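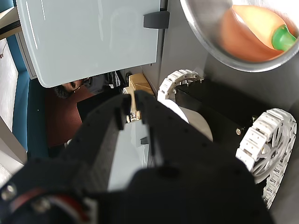

Photo: Yuzhen Shen

Minville: The Complete Series (Skalum Home Video)
Posted 6/22/26

Quick one this week, I'm behind on everything. But people keep emailing about the Minville box and whether to get it, so.

Short version: yes if you love the show. Wait for a sale if you only like it. If you've never seen it, borrow season one from somebody first. It's slow. It was always slow.

Longer version. All 60 episodes, five seasons, 29 discs, plus a hardcover book. Blu-ray only, no 4K, no digital code in the box. Skalum did the set, same people who did the Wysocka box a few years back, and if you own that one you know the packaging already. Heavy slipcase, fold-out trays inside, discs overlapping so you have to take out two to get the one you want. I hated that on Wysocka and I hate it here. Disc 14 came scratched. Played fine, but still.

Picture first. Seasons two through five look terrific. The show was shot on film and for years the only way to see it was a muddy streaming version with the night scenes all turned to soup. Remember the boathouse in season three? The whole argument between Dale and his sister with just the one lamp? I had never seen her face in that scene. Now I have. She's crying the entire time and it changes what he says next. That alone nearly sold me.

Season one is a different story. Softer, noisier, a couple of shots in the pilot that look like they came off a tape. The book says some of the original elements couldn't be found. Ok. But put it on the outside of the box, not on page 11 of the book.

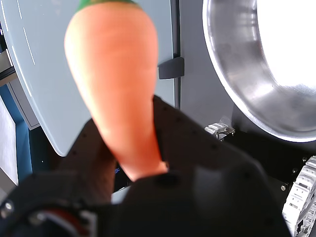 Carrot, held upright.

Sound is plain stereo on season one, 5.1 after that. Dialog is clear. The rain in the finale finally comes from behind you like its supposed to. One sync problem, season four episode six, last ten minutes or so, lips a hair late. I checked it on two players. Same on both. Skalum's support page says they're looking into replacements, no timeline.

And the music. Big question with this show. Every song is back except one, the slow dance at the end of season two, which still has the replacement track from the streaming version. If you watched it on first broadcast you'll notice in half a second. My wife noticed from the kitchen. Everything else is right, including the jukebox stuff in the diner, which I'd given up on ever hearing again.

Extras. Mixed bag. What you get:

Cast and writer commentaries on 14 episodes. Good ones. The season three finale track has three writers who plainly still disagree about the ending and two of them stop talking to each other for a while. Best thing on the set.

A new 40 minute documentary on the last season. Fine. Lots of clips. You'd think with that much hindsight somebody would bring up the recast, and it gets one sentence. One.

Costume featurette, old, from the season two DVDs. Still worth it for the coat. If you know the coat you know.

Deleted scenes for seasons one, three and five. None for two or four and no explanation. The season five ones include an alternate last shot of Minville from the bridge, and I'm glad they cut it. Way too much.

No gag reel. Good.

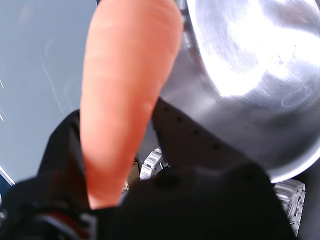

The book is 226 pages and it's the part I went in expecting to skim. Didn't. Episode guide up front is nothing special, synopses that read like the old TV listings, but the back half is production memos and call sheets and a long exchange between the writers' room and the network over whether Ruth could leave town before the midseason break. The network wanted her back by January. The room wanted her gone till the finale. You can see who won, and you can kind of see how sour everybody was over it. Paper is nice. Binding, not so nice, mine cracked at the spine the second time I opened it flat.

Menus. Ugh. Every disc opens with the Skalum logo, then a warning, then a second warning in French, then a clip from the theme that you can't skip. No resume on my player. So if you fall asleep in the middle (I do, I'm old) you're going through all of that again the next night. There's a play all button but it doesn't drop the recaps, so you get "previously on Minville" for stuff you watched 40 seconds ago.

Subtitles are English and Spanish. English ones are accurate except they spell Prastus three different ways across season four, which for a company the entire plot turns on is a little sloppy. Somebody should of caught that.

Does the show hold up? Mostly. Season one is better than I remembered, the mill stuff especially, and the two-parter is as good as anything on TV that decade. Season four I used to skip and now I think it's my second favorite. The Prastus hearings play a lot faster when you don't wait a week between them. Season five still has the amnesia thing. Can't fix the amnesia thing. Fast forward through the hospital and you lose very little except the scene with the nurse and the vending machine, so stop for that.
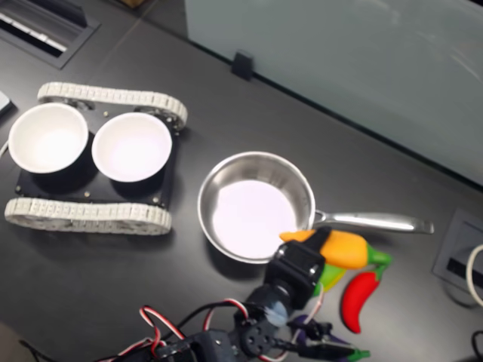 Price. List is steep and I'm not going to pretend otherwise. I paid full because I wanted it on day one. I've since seen it $40 cheaper at two different stores, so look around before you click. If you already own the old DVDs, the jump in picture on the later seasons is real, and you get the songs back. If what you care about is season one, keep your DVDs. Seriously, side by side it's close to a draw.

Also check the discs when it shows up. All of them. Mine had two loose in the tray and a reader wrote in that hers came with two copies of disc 9 and no disc 10. Return window at most places is short.

Show: A-
Picture: A for two through five, C+ for one
Sound: B+
Extras: B
Book: A-
Packaging: D, and that's for the slipcase

Wysocka box comparison coming when I get a minute. Comments are open, please mark your season five spoilers.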